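Trerell Handheld Dustpan, Lavender
Item 2121
Cleaning Tools > Dustpans and Brushes > Handheld Pans

Price shown at checkout. Sold singly or in cartons of 13.

Overview

The Trerell handheld dustpan is a short-handled plastic pan for tabletops, benches, shelves and small areas of floor. Scoop and handle are formed in the same pale lavender plastic. The pan is sold without a brush and works with any hand brush or counter brush narrower than the front lip.

It was added to the Flolach catalog as the replacement for item 121, which had a shorter handle and no hanging hole. Customers who ordered item 121 on a standing order will be moved to item 2121 at the next delivery unless they ask otherwise.

Construction

Scoop: wide and shallow, with a rounded interior. The floor of the scoop meets the walls in a curve, so fine material does not pack into a corner.

Front lip: straight across the full width. The lip is intended to sit flat on the work surface. Lift the handle slightly to bring the lip down.

Side walls: raised, flaring outward from the neck toward the lip.

Neck: the scoop narrows here before joining the handle. This is the thickest section of the part.

Handle: slender and tapered, with a rounded tip. There is no rubber grip or sleeve.

Hanging hole: small oval, through the tip of the handle. Fits a standard pegboard hook or a round-head nail. It does not fit the wide flat hooks supplied with the older Politis wall rail; use the Politis narrow hook set instead.

Surface: smooth inside and out. Light dust shows less on this color than on the dark pans in the same range.

Suitable for

Crumbs, sawdust, eraser waste, thread ends, paper scraps, potting soil and other dry material. Small wet spills can be collected if the pan is carried level and emptied promptly.

Not suitable for

Hot ash, embers or solder waste. Broken glass in quantity, which will scratch the scoop and dull the lip. Solvents, including acetone and paint thinner. Scraping hardened glue or paint; use a bench scraper.

Use

1. Set the lip flat against the surface, handle raised slightly.
2. Sweep toward the pan in short strokes.
3. Draw the pan back a little and sweep again to pick up the line of dust left at the lip.
4. Tilt the lip upward before lifting.
5. Empty over the neck side wall, or straight off the lip into a wide bin.

On rough or unfinished wood the dust line at the lip will be heavier. A damp cloth is the quickest way to finish.

Care

Wash by hand in warm water with dish soap. Rinse and hang to dry. Do not put the pan in a dishwasher; the front lip can warp in the drying cycle and will then no longer sit flat. Do not store the pan standing on its lip or under other items.

Pigment from brick dust, turmeric or toner may stain the interior. Staining does not affect use and is not covered under the return policy.

A lip with small nicks can be dressed with fine sandpaper on a flat block. Work along the lip from one side to the other and stop as soon as the nicks are gone. If the lip is cracked, replace the pan.

Product photo
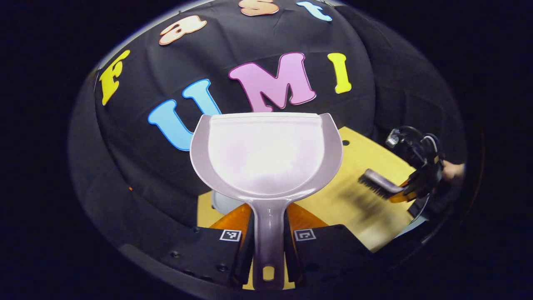 Item 2121, lavender. Scoop, handle and hanging hole.

Ordering notes

Single pans ship in a paper sleeve. Cartons of 13 ship nested, without sleeves, and may show light rub marks on the underside. Mixed-color cartons are not available.

Lead time for cartons is 2 weeks from the Tritville warehouse. Single pans normally ship the next working day. Orders received after noon are processed the following morning.

The color may vary slightly between batches. If matching pans are needed for one site, order them together and note this on the order form.

Related items

Trerell counter brush, soft bristle
Trerell counter brush, stiff bristle
Politis narrow hook set
Politis wall rail, short

Customer questions

Does the brush clip into the pan?
No. There is no clip on this model. Hang the brush on a separate hook.

Is a long-handled version available?
Not in this range. See Upright Pans for long-handled models.

Can the pan be labeled?
Paint marker holds on the underside of the scoop if the surface is first wiped with rubbing alcohol and left to dry. Adhesive labels tend to lift after washing.

Can the hanging hole be drilled larger?
This is not recommended. The handle is narrow at the tip and there is little material on either side of the hole.

Returns

Unused pans may be returned in the original sleeve or carton. Pans with a warped lip on arrival are replaced without charge; check by placing the lip on a flat tabletop and looking for a gap. Report shipping damage before the pan is put into use.

Contact

Product questions: Carola Reinholz, Flolach cleaning tools desk
Carton orders and standing orders: Benedikt Seidel
Returns: Borghild Nyberg

Page last revised in March. Revision: hook compatibility added, dishwasher note reworded.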